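The Arm in the Laundry Room

Solène Baudry built her robot arm between the dryer and a shelf of paint cans. The dryer has to be off when the arm is calibrating, which has given the household strong opinions about robotics.

The motors came from Tessier, the controller board from Arnow, and the brackets from a printer at Drasbridge, the shared workshop where she rents a bench. She ordered 34 screws and has bought screws 3 times since. Total cost so far is $957, a figure she gave me quietly, with the door shut.

Her goal is modest. She wants the thing to pick up a soda can. People have been doing this for years with an arm they got free.

Séverine Pruvost, who has the next bench over and has built two arms of her own, told her to stop testing on real cans and do it in simulation first. Baudry held out until October, when the arm put a full ginger ale through the lint trap. Now she runs Purier, a simulator with a long manual and a short temper, most evenings after nine.
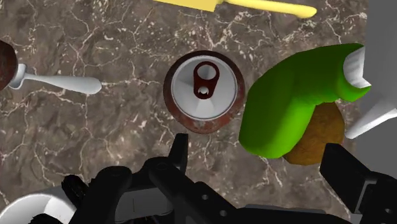
4 min read

The simulated kitchen has a nicer countertop than her real one, brown marble with white veins. The can stands between the open fingers with its dark red tab up, and the clutter around it is the point: a white spoon, a yellow utensil, a big green thing she calls the pepper. Purier will shuffle them all and try again until she goes to bed.

"It's very good at missing," she says. Last week's trouble was the left finger, which closed early. She fixed that, and then the right one did it. Pruvost thinks it's a sign error. Baudry has gone to look for it, and the dryer is running again.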